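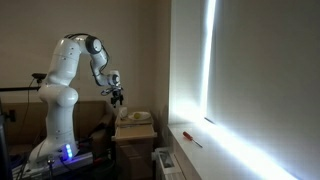
PALTLEY, May – Niritska, which runs the Pelletier assisted living residence in Paltley, will start using robotic arms to clear dishes from residents' sitting rooms this fall. The arms are made by Ziker and have been in testing in a room furnished for that purpose. Work so far has centered on small furniture and everyday items, with the two-fingered gripper reaching down from above to a side table holding a white plate with a small yellow-green ball on it. Plates and cups are the first items the arms will handle at Pelletier. Food service, medication and anything a resident is holding will stay with staff.

Pelletier has 13 dining aides. Between them they collect 3,000 plates and cups from resident rooms each week, most of them after breakfast and in the late evening. The aides asked for a change to the evening round last year, when a staff survey listed bending over low tables as the most common cause of back and shoulder complaints.

No aide positions will be cut. The evening clearing round will be dropped from the aides' schedule on the floors where the arms are in use, and the hours will move to mealtime help in the dining room. Pay rates and guaranteed weekly hours stay the same. Aides who want to learn to set up and restart the arms can take a paid course lasting 2 days. The course is open to part-time employees.

"We wanted the aides in on this before any dates were set," said the residence manager at Pelletier. "They know what ends up on those tables. Dishes are only part of it, and they told us that at the first meeting."
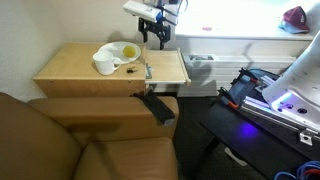
A plate with a lemon, a white mug and a set of keys on a wooden cabinet in the test room.

Ziker has logged 1,924 trial pickups to date. After each test session, aides review the log with Ziker technicians and mark items that should be left alone. Keys, glasses, hearing aids and phones are on that list. If an arm cannot tell what an item is, it will stop and send a message to the aide on duty.

Residents will choose whether to have an arm in their room. Those who decline will have their dishes collected by an aide, as they do now. Families will receive a letter with the details before installation begins, and an information evening will be held in the Pelletier dining room at 6:30 p.m.

Niritska will review the schedule changes with the aides after the first three months.

Media contact: Niritska Communications Office, Paltley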